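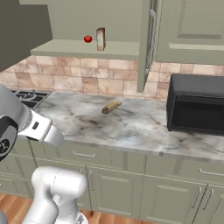 Changing the throwing program in November

January 27, 2022

I pitch in an adult amateur league for Trostside, and for most of last summer my elbow was sore the day after every start. It was never an injury in the sense that a doctor would give it a name. It was a dull ache on the inside of the joint that went away by the third day and came back with the next outing. In November I sat down with my pitching log and tried to work out what to change before this season.

The log is a spreadsheet. Each row is a day on which I threw anything at all, including catch and long toss. The total for the year came to 3939 throws, and game pitches were a smaller share of that than I would have guessed. Most of the rest was warmup, and most of the warmup was thrown harder than it needed to be. I had been treating the last ten minutes before a start as a second bullpen session.

Liesbeth Hendriks coaches the pitchers at Rodau and was kind enough to read through the sheet. Her view was that total volume was fine for someone my age but the spacing was poor. I had several stretches where I started a game, threw batting practice two days later, and then threw a full bullpen the day after that. She also pointed out that I had no column for effort, so a lob to first base and a fastball counted the same.

The new program has a cap of 400 throws a week, all types included. Effort is logged on a scale of 1 to 5, where 1 is easy catch and 5 is game speed. No more than 3 days a week may include anything at level 4 or above, and two of those days may not be back to back. Long toss stays in but stops at the distance where I have to put an arc on the ball. Past that point my front side flies open and the throws stop looking like pitching.

Mechanics are the other half. Teun De Smet caught most of my bullpens this winter in the Mertens gym and says the arm is late on the changeup. On video from the side he is right: my elbow is still below the shoulder line when the front foot lands. On the fastball it is level. I have been working on it with a plain step-behind drill and a short pause at hand break. The pause feels slow and the results on video are mixed — better from the windup, no real change from the stretch.

I have also dropped the weighted balls. I used them for one winter, gained a little velocity, and lost it again by midseason. Floor Wuyts still swears by them and throws harder than I do, so take that for what it is worth. I don't have enough free weeks to build up to them properly, and doing them halfway seems like the worst option.

The first outdoor session will be at Trustcombe if the infield drains. I plan to throw two simulated innings with a hitter standing in, no swings, and log the effort honestly. If the elbow is sore the next day I will cut the cap before touching anything else. The updated sheet has the effort column and a tab for soreness, morning and evening. Leave a comment if you want a copy.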